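Jolimeck Bench Cell for Desktop Teardown
Equipment page: what is included, what to budget for, and how to plan the install

The Jolimeck bench cell is a single-arm station for taking apart desktop computers and sorting the parts. It is sold to refurbishers and recyclers who already have a manual bench and want to move part of the work to an arm. The base cell comes with the arm, a two-finger gripper, a wrist camera and a controller.

Most buyers start with one type of machine. Pick the chassis you receive most often and plan the first job around it. Office desktops with a side panel that comes off in one piece are a good first choice, with the power supply and board reachable from above.
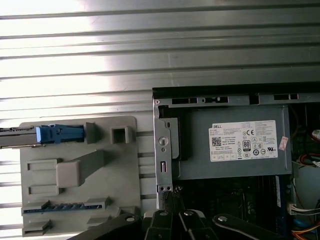 What is in the base price

Arm, gripper, wrist camera and controller
Mounting plate for a flat bench
Tedell job software, one seat, first year
One set of spare finger plates
Remote setup call

What is not in the base price

Bench, lighting and guarding
Part bins and chassis fixtures
Compressed air, if you plan to add a suction tool
Freight and unloading
Software seats after the first year

Budgeting

Plan to spend 30 percent on top of the cell price for items we do not supply. Fixtures are the line most often left out. A chassis that slides when the gripper pulls on a connector will stop the job, and each case size needs its own fixture. If you handle 3 case sizes, budget for 3 fixtures.

Finger plates are wear parts. They rub against sheet metal, brackets and connector housings all through a shift, and the edges round over in time. Keep one set on the shelf. Check the screws on the plates at every shift change and tighten any that have moved.

Clearance matters more than reach on this kind of work. Measure the tightest gap the gripper has to enter, including any clips, brackets and cables next to it, and send us that figure with your order.
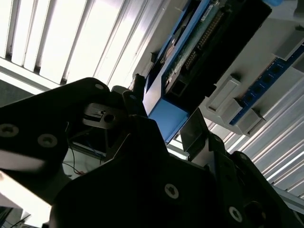 If the gap is narrower than the standard fingers, ask for the Rothe slim set. It costs more and carries less weight, so it is not the right pick for lifting out power supplies. Some sites run both sets and change over between batches.

Lead time and install

Cells ship in 7 weeks from deposit. Slim fingers ordered with the cell ship in the same crate. Have the bench bolted down and power in place before delivery. Allow a few days on site for mounting, camera setup and the first job.

Support

The Imora service plan covers the arm, controller and camera. Finger plates and fixtures are excluded. Plans can be added at purchase or any time in the first year.

To get a quote, send your main chassis model, your case sizes and your gap measurement through the contact form.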